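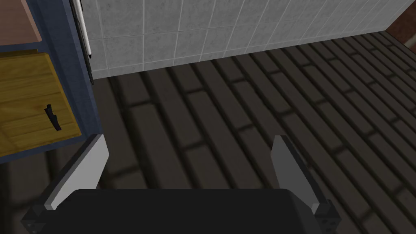 Whether a machine can put away the dishes depends on a lot of small jobs that people don't count as jobs. Somebody has to get to the cabinet, find the handle, get hold of it, pull the door the right way, and keep out of its path while it swings. I have spent most of the winter on that one part of housework, in a simulated kitchen we call Gresance. The low cabinet with the blue frame has a slim black pull on a yellow wood door, and a pull like that is a fair place to start. It stands out from the door and two flat fingers have something to close on. There is a clear stretch of floor to work from as well, which is more than my own kitchen can offer.

This page is a short gallery from the Makris chore list, kept by Kylie Henare with notes from Styliani Antoniadis. The list has 50 household tasks on it. We consider 9 of them solved in simulation, meaning the arm does them over and over without a person stepping in. Opening a base cabinet by a bar handle is one. Emptying a full dishwasher is not, and neither is anything with a wet cloth.

## How we score a door

A door counts as open when there is room to take out a dinner plate. We don't give credit for a crack. The arm gets one try from wherever it starts, and if it lets go of the handle early it can go back for it once.

Over the winter we ran 419 door trials across every cabinet in the kitchen. Bar handles did well. The failures came mostly from two places:

- **The approach.** The fingers come in too flat and push the door shut harder.
- **The swing.** The arm pulls in a straight line, the door moves in an arc, and the grip slides off.

Styliani thinks the second one is close to fixed. I'm less sure – it looks fine on a light door and falls apart when we make the hinge stiff.

## Ring pulls

The wall cabinets are harder. The dark wood one has a round ring hanging from a small square plate, and a ring doesn't hold still for you. A person hooks a finger through it without looking. Two flat fingers have to pinch a thin loop that can swing, or get one tip inside it and drag.

Our best run of ring pulls so far was 15 trials without a miss, and then it missed the next four. We haven't worked out why. 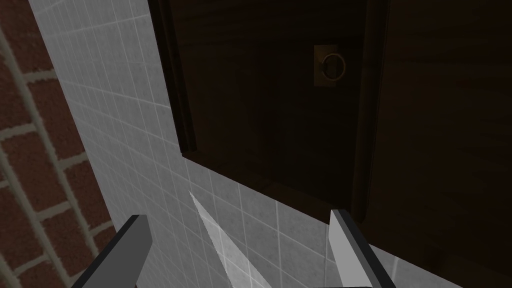
## What we'd tell a shop or a homeowner

A small store in Narnmont asked us if a machine could restock behind its counter at night. Our answer was no for now. The shelves would be manageable, but the stock sits behind doors with three kinds of latch, and every latch is its own project.

At home the answer is about the same. If your doors have plain bar handles, the opening part is coming along. Carrying a stack of bowls to the shelf is a separate problem, and we start on it with the Zernent arm model in January. Notes on drawers will go up on this page once Styliani has finished the scoring sheet.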